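3.2 Lighting and storage in the workroom

The second site was the Phuthong workroom, a single tall space with a mezzanine at one end. It was surveyed in January, when daylight is weakest, using the method set out by Eskildsen for the Sondon building. Readings were taken at bench height on a fixed grid of 67 points, first with all the lamps on and then with the tubes switched off.

With the lamps on, the median reading was 400 lux. The highest value, 900 lux, came from a bench near the window in the late morning. The lowest, 80 lux, was found at floor level behind the shelving. Staff told us that they seldom worked there but often went to fetch equipment.

The ceiling is white and corrugated, and is crossed by a broad beam resting on a square column (Figure 4). Fluorescent tubes are fixed to it at several places, and the open metal shelving stands to the left of the column.
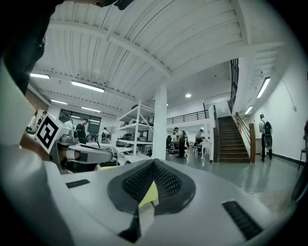 Figure 4. Ceiling, tube lights, column and shelving in the workroom.

Shadows were mentioned more often than low light in the interviews. Staff who worked with their backs to the window said they leaned to one side to see small parts, and two had asked for a desk lamp. We return to this point in Section 4.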